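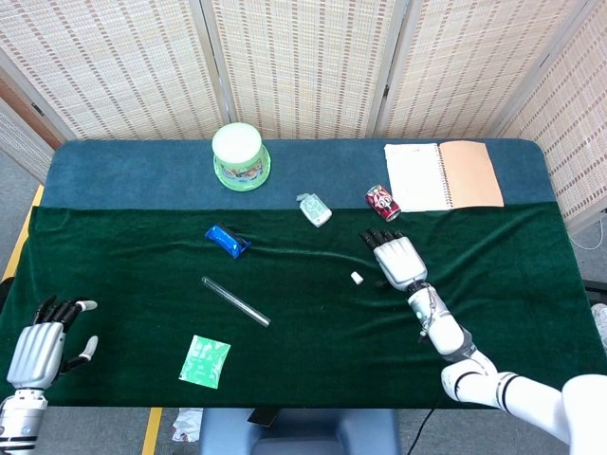
Call for participants: Stikholm Robot Hands Club, fall term

We're looking for new people for the fall term of the Stikholm Robot Hands Club, and we'd love to hear from you even if you've never touched a robot before!

The club is a student project with one big, stubborn question: how do you get a two-armed robot with proper fingers to tidy up a table full of everyday stuff? A soda can lying on its side, a spiral notebook, a clear tube, little packets and sachets. You'd clear them all in a minute without thinking. Our robot needs a lot more help than that, and working out what kind of help is the fun part.

We have 13 places. Last year's group got through 254 practice runs by the end of June, and the new group picks up from their notes (which are messy but very readable, we promise).

What you'd be doing

You'll work in pairs. One of you drives the arms while the other sets out the objects and keeps the log, and then you swap. After the first few weeks you can pick a side of the project to dig into: grasping small things, getting both hands to work together, going through recordings, or writing code to sort good attempts from bad ones. We also need someone who enjoys hunting for awkward objects. Thin, see-through, crinkly, soft, we want them all.

In spring we take a team to the Dirnside Table Challenge, where every team gets the same mystery box of objects and one afternoon. We placed fifth last time and have many opinions about how to do better.

Who can join

Any student at Stikholm, any year, any major. Programming is welcome but you don't need it. We've had great members from nursing, music and geology. What matters is that you can come to most sessions and don't mind trying the same grasp again and again with small changes.

Sessions are 2 hours, on Tuesday evenings in Room 51 of the Camacho Building. There's no fee. Please wear closed shoes and tie back long hair.

How to apply

Send a few lines to Lorna Carnegie at the project desk by 13 August 2026. Tell us what you study, what you'd like to try, and one object you think a robot hand would struggle with. No résumé needed. Everyone gets an answer, and if we run out of places we'll keep your name for the spring intake.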